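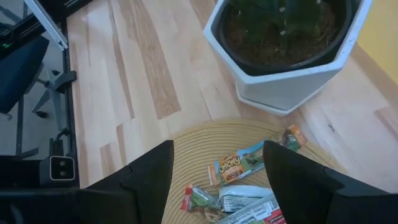 Snack table, wrappers and bins
October 27, 2020

Mattes wants the snack table sorted by bin: teal, yellow, blue. Five snacks on the round woven mat, each one to be put in the bin it belongs to. I said I'd write down what I think of the plan before we tape labels on anything.

First doubt: the labels he proposes are "bars," "chips" and "other." The pile on the mat was all small packaged snacks, and one of the wrappers says CHEWY in big yellow and white letters. Fine, that one is a granola bar. But a wrapper lying with its nutrition text up tells you very little until you turn it over, and I don't believe people grabbing something between meetings will turn it over. "Other" will fill up first. It did at the Dirgate office, where Torben ran the same thing with 2 bins and gave up by December.

Second doubt: the cactus. It's tall, it stands in its white faceted pot close to the mat, and the yellow bin sits right behind it. So anything meant for yellow has to go around or over a plant. Torben says it makes the table look less like a storeroom. Maybe. I'd still move it before I'd move the bin.

The mat I have no quarrel with. It's ridged, and it marks where unsorted things go better than tape would.

Stock sheet from Vogler says 648 pieces delivered, our own tally says 482 handed out. I don't trust either number. The sheet counts boxes as full whether or not they were opened, and our tally was kept in pencil by whoever was closest.

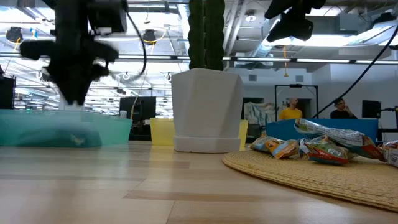 Do we need three bins at all?
Two would do, with bars in one and bags in the other, and the third kept for empty wrappers.

To do:
- Ask Mattes if he'd live with two labels for 15 days.
- Cactus to the window end, saucer too.
- Recount from opened boxes only, in pen.
- Polmont shelf is still wobbly. Don't stack the spare bins on it.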